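Community > Automation at Work > Day-to-Day

How did your job change once the arm showed up?

I work prep at Kuo, and we started with a robot arm in September. I love it so far! It's learning table work with play food and dishes, and I reset things between runs.

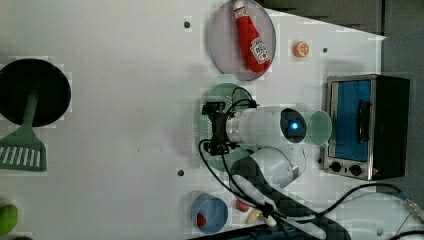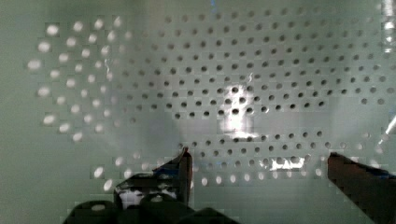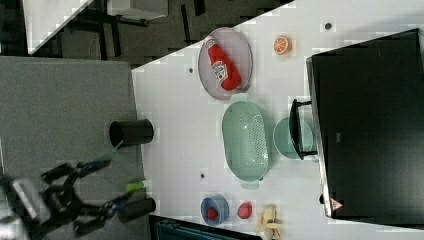
My hours are the same, but the work feels new. What should I ask to be trained on?

Drosov
Ask for the fault log and the stop procedure first. We have 19 people on our floor, and only 3 could restart the cell in the first month, so everyone else stood around waiting. Get your name on that list. Then learn to teach a new grasp, it's great fun!

Eltura
depends on the shop. ours just changed the break times lol

Comments

Zitano: Agree on the log. I've written about 100 entries and the engineers do read them.

guest: Does the training come with a raise? Ours did, after we asked twice.

Related
Who resets the table on night shift?
Moving from line work to robot tending
Gripper pads: how often do you swap?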